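Search products, parts, manuals
Search

Dandex Textile Handling Cell – Demonstration Days at Lilham

The Dandex cell is a fixed workstation for picking up and sorting soft goods: garments, towels, bed linen and other cloth that arrives in heaps. It is sold as a complete unit with two arms, two work surfaces, a control cabinet and a guard rail on three sides. The cell can be seen working at our Lilham showroom before you order.

The next open day is Wed 7 May. Doors open in the morning and the cell runs until the building closes, with a stop at lunch to change the load. There is no charge, but please book, as the viewing area is small.

What you will see

The demonstration uses mixed, unfolded cloth. We do not lay pieces out flat beforehand, because that is not how they reach you. The arm goes into the pile, closes on a piece, lifts it and moves it to the second surface. Some picks take two pieces at once and have to be repeated. Visitors are welcome to bring a bag of their own items – sheets, uniforms, children's clothes – and Thenmozhi Kandasamy will run them in the afternoon session.

Please leave out anything with pins or loose metal trim. Thick quilts are outside the range of the standard gripper.

Specifications for buyers

Supply: single phase, standard outlet
Floor fixing: four bolts, concrete or steel plate
Throughput: some 300 pieces per shift, mixed cloth
Service interval: 3,000 hours
Finger sets supplied: 2
Wrist camera: included

The fingers narrow to a point so that they can get in under a fold without pushing the whole heap across the table.
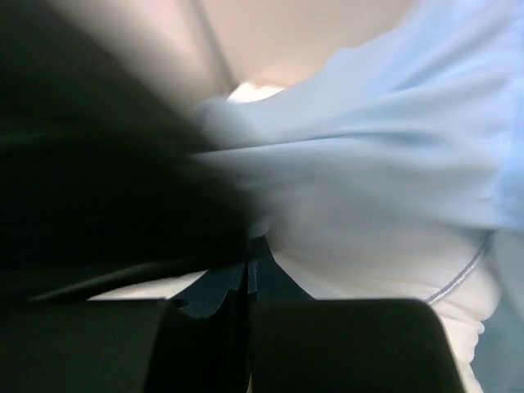 Finger sets are changed by hand and held with one screw each. Worn sets can be sent back for refacing. We suggest keeping the second set next to the cell, as most stoppages in the first month come from lint in the joint, and swapping is quicker than cleaning on the spot.

Training is one day on your site for up to four operators. Deepika Kamath handles bookings for training and for the open day. Cells ordered at Lilham are delivered with the settings used in your own trial, if you brought cloth with you.

Comments

Tayla Mahuika: Came to the December one with a bag of hotel towels. It got through them, slower than I hoped. Good to watch it on our own stuff though.

Shobha Krishnan: Is the rail included in the price or extra?

Deepika Kamath: Included, Shobha. A fourth side is extra.

Kamala Reddy: Parking is tight, use the Joseph Street side.

Related items
Trullusus lint tray
Dandex finger set, narrow
Dandex finger set, wide
Guard rail, fourth side
Operator training day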